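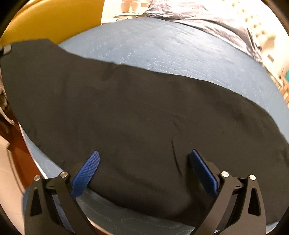 Minutes and Decisions

Gratov > Sawmill Members > Meetings > Minutes

Meeting of the Gratov sawmill group, Sunday, December 1, 2024

Present: Siiri Uibo (chair), Valdis Lill, Reda Amrani, Iman El Khatib (minutes). Absent with notice: Kári Hjaltested.

1. Minutes of the August meeting were read and approved without changes.

2. Drying kiln. Valdis informed that the second kiln is again slow with the thick larch boards. The fan motor is from 1965 and spare parts are difficult to find. It was decided to ask Elamton for a written offer. Reda wished it noted that he prefers repair.
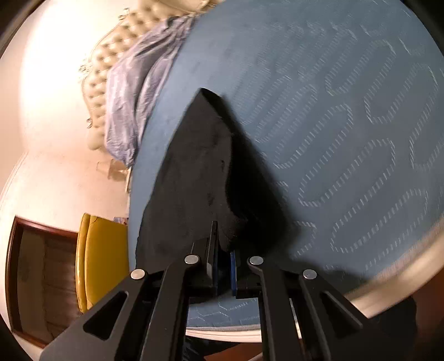 Black cloth held in the gripper, over the blue mattress.

3. Order from Kivi. The customer asks for 251 spruce beams, planed on two sides. Siiri explained that the length is not yet confirmed, so cutting will not start. Valdis will call them.

4. Bark and sawdust. Lelten offers to collect it every three weeks. Iman finds the price low. Vote: 3 for, one against. Accepted until spring.

5. Other matters. The gate to the log yard must be closed in the evening also by drivers.

Minutes written by Iman El Khatib, checked by Siiri Uibo.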